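**Two-arm simulation: gripper stops opening, or closes on nothing, and the run still counts as a success**

Posted by **kivi_bench** in Malomgate Help › Simulation › Grippers and contact

I look after a small set of household tasks in Ladier, version 8, with the two-armed mobile model. The tasks are simple ones: open a cabinet, go down a passage to a second cabinet, pick something up off the top of it. I ran the set overnight in December and I'm now trying to work out why the log doesn't agree with the recordings.

The fault is this. On some runs the left gripper gets a close command, the joint reading says it has closed, and the task is marked as done. When I play the run back, the fingers are still apart. On other runs it is the reverse, and the fingers close in mid-air well short of the target. Out of 549 runs, 127 have one or the other.
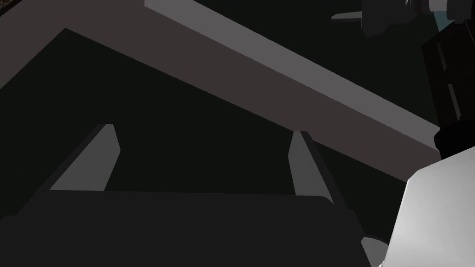 My first thought was the contact settings, as I had changed the finger friction the week before. I put the friction back to the default and reran 50 of the bad ones with the same seeds, and got the same result. The wrist view doesn't help much when the model is working underneath something. With a slab overhead and everything below it nearly black, the two pale prongs are about the only thing I can make out clearly, so I can't judge distance by eye and I have to trust the numbers. The numbers are what I don't trust.

Things I have already tried:

- friction back to default
- physics step halved
- collision shapes switched from simple boxes to full meshes (very slow, no change)
- a fresh install on a second machine

I haven't touched the controller, which is the stock Bollent one that came with the model. It worked on the older tasks, where only one arm was in use. The failures began when I moved to tasks that keep both arms up near the furniture together, with one on either side of a cabinet top.

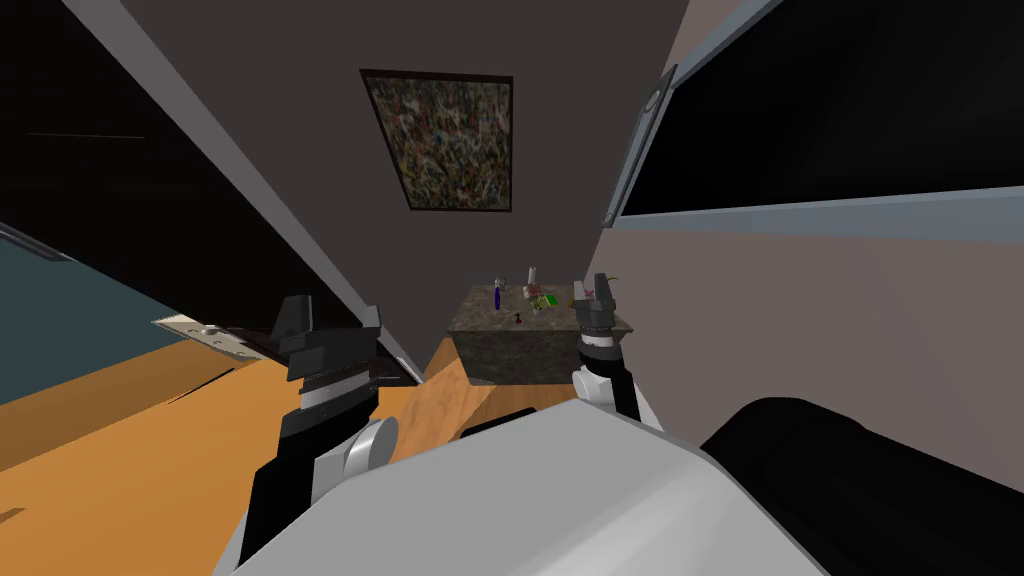 **bollent_user_tom­orrow** replied:

Check which gripper the success test is reading. I had the same thing with both arms in use. The stock controller publishes one joint state message for the pair, and the order inside it depends on which arm was loaded first. If your success test picks the entry by position and not by name, it can be reading the right gripper while you are commanding the left.

It fits what you describe. The log says closed because the other gripper is closed. Your single-arm tasks never showed it as there was only one entry to read.

To check it, send a close to the left only, wait until the arm is still, then print the whole message with the names. If the names and values don't line up with what you sent, you have found it.

The cure is to look the joint up by name in the test. It is a short change. Don't fix it by swapping the two numbers over – I did that first and it broke again the next time I reloaded the model.

**gantry_and_glue** replied:

It's friction. Turn it up to maximum. Mine was slipping all over the place until I did that.

**kivi_bench** wrote:

I've put it back to default and rerun with no difference, as I said in the post. The fingers aren't slipping on anything. They haven't closed.

I will try the names idea tonight.

**slowloop** replied:

The answer about the names is probably right for the first half of your problem. I don't think it covers the runs where the fingers close too early. For those I would look at the timing.

The stock controller sends the reach and the grip as two separate commands. The grip is meant to wait for the reach to finish, but in version 8 "finished" means the arm has dropped below a set speed. If the arm slows down near a door or a panel because the planner is being careful, it can drop under that speed before it has arrived. The grip then goes ahead. You get a grip sent with nothing between the fingers, and the handle is still some way off.
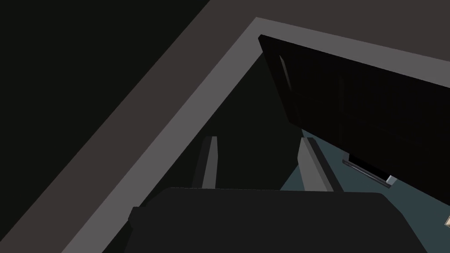 Can you tell the two faults apart from the log alone? Compare the wrist position at the moment of the grip command with the target position. If they match and the fingers are open on playback, it is the naming fault. If they don't match, it is the timing fault. Sort your bad runs that way before you change anything, or you won't know which fix did what.

For the timing, add a distance check next to the speed check. Both have to pass before the grip is sent. Leave the speed limit where it is. If you lower it the arm will sometimes sit there waiting until the run times out.

One more point, on safety. If this controller is ever going to drive a real arm, turn off the automatic retry. In simulation a grip sent at the wrong moment costs you a run. On hardware the retry repeats it at full force, and people put their hands in to free things when they think the arm has stopped. Keep it off until both checks are in and tested.

**kivi_bench** wrote:

Thanks both. I printed the message and the names were the wrong way round, so that was the first fault. I sorted the runs by wrist position as suggested and they did split into two groups. I've changed the test to look up by name and added the distance check.

I have also stopped trusting the success flag by itself. The script now saves a wrist view just before each grip command, and I go through a few by hand. I'm doing the small objects on the stone tops first. 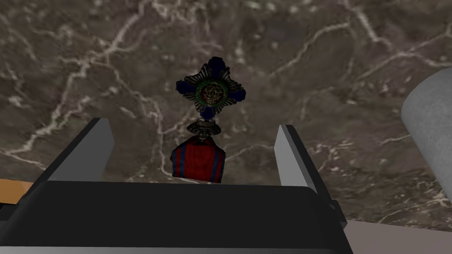 *Wrist view, fingers open, medal on the marble.*

I haven't rerun the full set yet, only the 50. No mismatches in those with both changes in. The retry is off. I'll leave this thread open until the long run is finished, as I still don't know why the load order was different on the second machine.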